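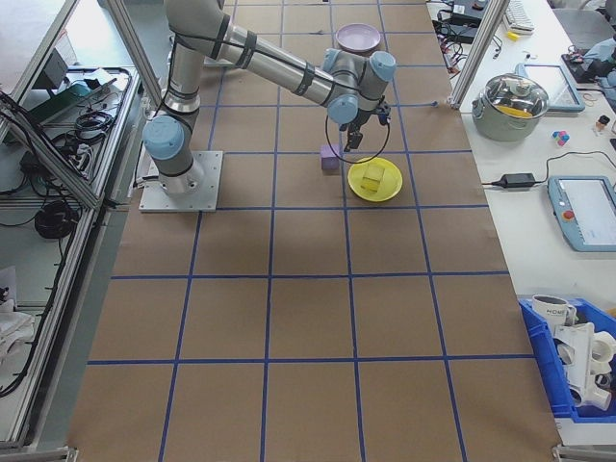 Yu-ting Sin : mais le kraft, il ne gondole pas au bout de trois jours ? Moi j'ai essayé sur la table de la salle à manger, ça faisait des vagues partout et j'ai fini par tout arracher.

Alors oui, Yu-ting, le mien a gondolé aussi ! La première fois, c'était en décembre, j'avais déroulé le papier à onze heures du soir en me disant que je tendrais « à peu près » et que ça irait bien. Le lendemain matin il y avait une bosse énorme en plein milieu, et tout ce que je posais dessus penchait. J'ai recommencé deux fois. La table fait 258 cm de long, donc toute seule c'est un peu du sport : on tire d'un côté, ça se défait de l'autre, on court, on marche sur le rouleau...

Ce qui a marché chez moi : laisser le papier déroulé à plat toute une nuit avec des livres aux coins, puis fixer d'abord un petit côté, tirer, et passer aux longueurs ensuite. Mon rouleau vient de chez Wumix, 100 cm de large, payé 21 euros, et il m'en reste de quoi refaire la table plusieurs fois. Je n'ai rien collé sous le papier. Cheuk-hei Fung m'avait conseillé le double face dans un mail très convaincant, et je suis bien contente de ne pas l'avoir écouté quand j'ai dû tout enlever (pardon Cheuk-hei).

Pour le quadrillage, c'est du ruban bleu, tout bêtement. J'avais d'abord pensé tracer au feutre et puis j'ai eu peur de rater une ligne et de devoir changer le papier entier. Avec le ruban, on se trompe, on décolle doucement, on recommence. Je pose toutes les lignes dans le sens de la longueur, je vais boire un café, et je fais l'autre sens après. J'y ai passé près de 72 minutes la dernière fois, en comptant le café et un coup de fil de ma sœur qui voulait me raconter son week-end à Nivmont.

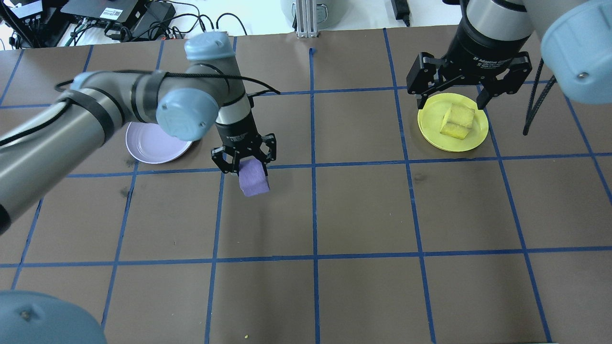 Et à quoi ça sert, tout ça ? À ranger par couleur, parce que c'est ma marotte du moment ! Les jaunes vont dans l'assiette jaune, les violets dans l'assiette mauve, et chaque assiette a sa case. Je sais, présenté comme ça on dirait un jeu pour enfants de trois ans. Mais une fois que les assiettes ont une place sur la grille, on les remet toujours au même endroit sans réfléchir, et je trouve ça incroyablement reposant. Avant, je posais tout n'importe où et je passais ma vie à repousser des trucs avec le coude.

Les cubes en mousse, je les adore. Ils ne font aucun bruit quand ils tombent (et ils tombent !), ils ne marquent pas le papier, et la couleur se repère tout de suite sur le brun. J'avais hésité avec des cubes en bois, plus jolis à mon goût, mais à sept heures du matin un cube en bois sur le carrelage, toute la maison le sait.

Petit regret sur les assiettes, quand même. La jaune est parfaite, elle a un rebord et rien ne s'en échappe. La mauve est tellement pâle que le soir, avec ma lampe, je la trouve presque grise. Si quelqu'un en connaît une d'un violet plus franc, je prends l'adresse.

Pour le plan de travail blanc juste à côté, je vous demande un peu d'indulgence. La casserole y vit, la tablette aussi, et les câbles noirs s'y multiplient dès que j'ai le dos tourné. J'ai commencé un bac bleu pour ce qui traîne, et devinez quoi, j'y ai rangé un mug. Ce sera le chantier suivant, peut-être avec des boîtes, peut-être avec un autre rouleau de kraft vu comme c'est parti.

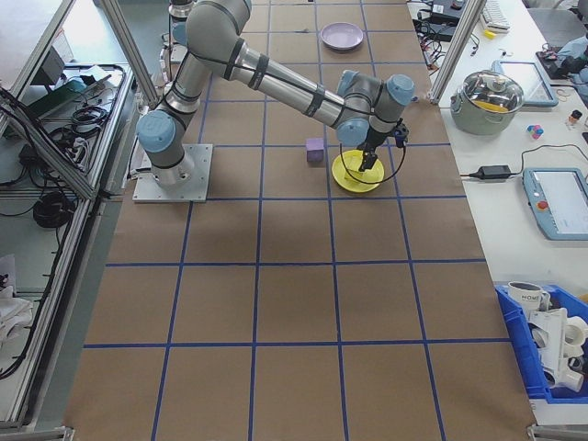
Le quadrillage bleu, l'assiette jaune et, plus loin, la mauve.

Yu-ting, si tu retentes, prends le papier le plus épais que tu trouves et dis-moi ce que ça donne sur ta table. Et garde des chutes, j'en ai déjà fait trois paquets cadeaux.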